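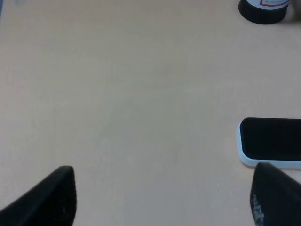
I have been trying to keep one table in the flat clear since June. It is the beige one by the window, and it collects everything. I come in, I put down whatever is in my hands, and by the end of the week there is no room for a plate.

The rule I settled on is simple. Anything on the table at nine in the evening has to go somewhere else, and if it has nowhere to go I have to find it a place or get rid of it. Ada Gatti told me she does the same with her hall shelf, except she does it in the morning, when I am no use to anyone.

Most of it is easy. Post goes in the folder, keys on the hook, the phone on charge in the bedroom. Pens I still haven't solved. There is a mug for them in the kitchen but I only ever want one when I am sitting at the table, so they drift back.

Food is the other problem. I buy mandarins by the bag at the market in Prunville and eat them wherever I happen to be. 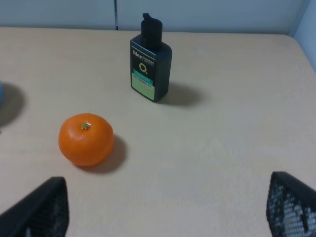

The fruit bowl used to live on top of the fridge, where I forgot about it. I have moved it next to the kettle and that has helped. Toiletries are harder to explain to visitors. I use Mentholatum and the bathroom cabinet is full – it is a very small cabinet – so bottles end up with the fruit and the post. Last month I finally emptied the cabinet and threw out two sun creams and a cough syrup well past its date. There is a free shelf now, at least for the time being.

I also bought a tray for the odds and ends, which cost 38 and was a mistake. It filled up in a few days and then I had a full tray on a full table. Sandro has it now and keeps his seedlings on it.

Next is the drawer under the cooker. I opened it yesterday and shut it again.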